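Hilo sobre el planificador del brazo que juega al ajedrez. Llevo desde mayo con esto y ya hay suficiente para contarlo por partes.

1/ El motor de ajedrez no lo he escrito yo ni tiene interés aquí. Devuelve una jugada en texto, origen y destino. Todo lo que viene después es mío y es donde están los fallos.

2/ Primera versión: una tabla con 64 posturas grabadas a mano, una por casilla. Funcionaba hasta que alguien movía el tablero unos milímetros. Entonces había que grabarlas todas otra vez.

3/ Ahora se calibran las cuatro esquinas y el resto sale de una homografía. La cinemática inversa se resuelve por casilla al arrancar y se guarda en caché. El arranque tarda 9 segundos.

4/ Las capturas son dos movimientos encadenados: primero sale la pieza comida, luego entra la que come. Si el primero falla, el segundo no se lanza. Parece obvio, pero en mi código no lo era.

5/ Marit Tveit me sugirió separar la altura de tránsito de la altura de agarre. Antes usaba una sola y el brazo tiraba al rey cada vez que pasaba por encima. Ahora viaja a 20 mm por encima de la pieza más alta y baja en vertical.

6/ Los servos tienen holgura. Si llego a una casilla desde la izquierda o desde la derecha, la punta acaba en sitios distintos. Solución de momento: aproximar siempre desde el mismo lado. Cuesta tiempo — la trayectoria es más larga — pero el error se repite y se puede restar.

7/ Registro de la última tanda: 314 movimientos, 55 con corrección en el último tramo. Casi todas en las filas más alejadas de la base, con el brazo muy estirado.

8/
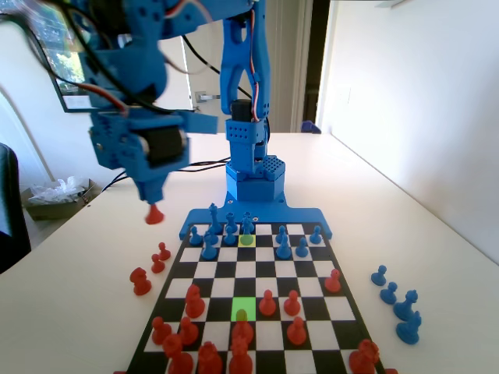

Pieza roja en la pinza, a la izquierda del tablero. Las comidas van a los lados.

9/ Pendiente: el hueco lateral donde se deja cada pieza está fijo en el código. Marlene Ostermann quiere que se calcule según lo que ya haya en la mesa y tiene razón. Lo haré cuando cierre lo de la holgura.

10/ El repositorio se llama Drekow. Falta documentar la calibración, la subo esta noche. Si alguien ha compensado holgura en servos baratos sin encoder externo, que me escriba.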